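Grevus opens drop-off point for old computers

January 25, 2020

Residents of Grevus can now hand in unwanted desktop computers at the former Drasen warehouse on Farina Road. The drop-off point opened this morning and took in 80 machines before lunch.

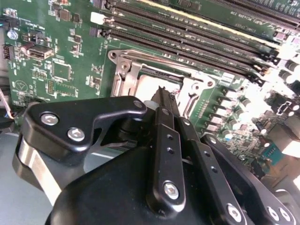
Where the machines go

Computers that can be repaired will be passed to schools and libraries in the district. The rest will be stripped for parts and metal by Gedik, the recycling firm that holds the contract until August. The council has set aside 900 pounds a month for transport.

A trial last year brought in 267 computers, and 41 of them were put back into use. 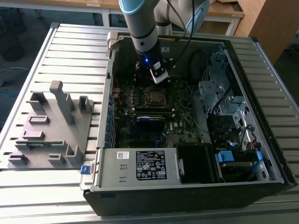
A desktop computer with its side panel removed.

Laptops and printers are also accepted, but televisions must still go to the main tip. Opening hours are 9am to 1pm on Saturdays.

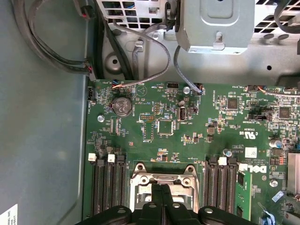
Do I need to wipe my hard drive first?
It is best to copy off anything you want and erase the drive at home. Staff can remove the drive at the desk and hand it back to you on request.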